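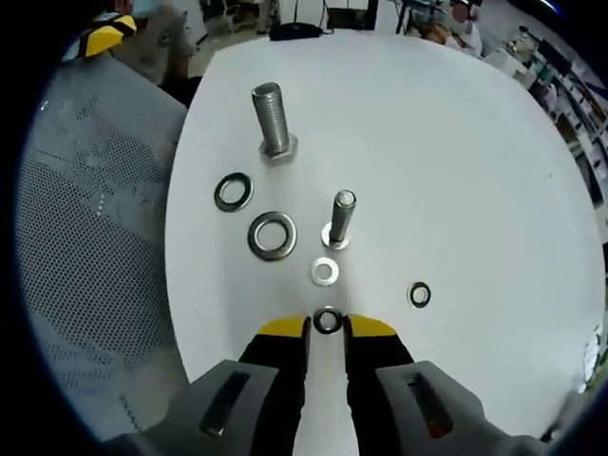 Slide 1: Bolts and washers on a white table

Good morning. My subject is how small shops keep track of spare parts. At Warkby the stock list had 803 lines, and 27 of them were duplicates under different names.

Next slide. We spent October merging the list. Each part got one name, one bin and one owner - the owner places the orders. Kaimal still runs its own list, so leave that out unless asked.

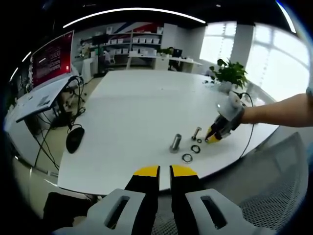
How often should a shop check its bins?
Twice a year is enough for slow parts, and once a month for anything ordered weekly.

Pause. Then the figures: the list now has 502 lines. Orders to Vakon go out in one batch. Hand over to the Duvico slides at 10:30.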